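Can a Robot Clear the Table Yet?
Student project report, November 2018

I picked this topic because I bus tables at Lombardi on weekends, and after a long Friday shift you do start wondering when somebody is going to build a machine for this. My project partner group got split up early in the term, so what you're reading is one person's report (sorry in advance for the parts where I ramble).

The question I started with was pretty simple: can a robot do the boring kitchen chores that a person does without thinking? I mean picking up a cup, moving a tray, putting a bowl on a shelf. I left out anything with food or knives. I also left out vacuuming, which you can already buy a machine for and which would have made the report way too long.

My first stop was reading. I went through everything I could find in our library about gripping and grasping, and I got lost in the math more than once. What I did get out of it is that a lot of the trouble is in the hand. A factory arm can put the same part in the same spot all day long, but a kitchen never has the same thing in the same spot! Cups get turned over, trays get stacked crooked, somebody leaves a dish towel on top of everything.

Then I got to spend time at the Ponura lab, who were very patient with me. Their setup is a frame made of metal bars with household stuff lying around on it, and the arm has a camera down near the gripper, so you get to see the chore from the hand's point of view. That took some getting used to – up and down stop meaning much after a while.

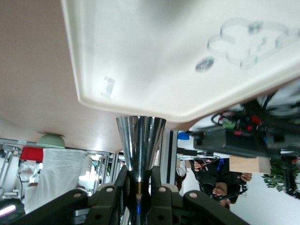 Fig. 1. The gripper's own view: a shiny metal cup between the black fingers, with a white plastic tray right up against its rim.

I like this one a lot because it shows how little room there is to work with. The cup is wide at the top and skinny at the bottom, and the fingers come in around the skinny part. It's shiny too, full of bright streaks and dark reflections, and I had read that shiny things can be hard for a camera to make sense of. And the tray is so close that it fills a big chunk of the view. If I were holding that cup at work I'd feel the tray touch it and shift my hand without even looking. The arm has to get that from somewhere else.

For the numbers part, I made a score sheet and logged 76 tries over 4 visits. I gave each try a plain yes or no: did the thing end up where it was supposed to go, without a person helping? Bowls did better than I thought they would. Cups with a narrow bottom were the ones I wrote the most notes about, mainly because they tip. Trays were slow, and slow is a real problem when you think about a restaurant. Lombardi on a Friday does not wait for anybody.

I also timed myself at home doing the same kind of moves, and I took 8 seconds to set out one cup, one bowl and one tray. I won't pretend that's a fair race. I've been picking up cups my whole life.

So, can it do the chores yet? My answer is some of them, in a place set up for it, with a person close by. I would not put one in the Lombardi kitchen this year. I would maybe let one unload a rack of bowls overnight, if the bowls were all the same kind and there was no rush.

Things I'd change: I should have used the same cup on every visit, and my yes/no scoring hid the tries that almost worked. I'd also like to try a softer fingertip and see if the tipping gets better. The score sheets are in the blue folder with the rest of my notes, and the reading list is on the next page.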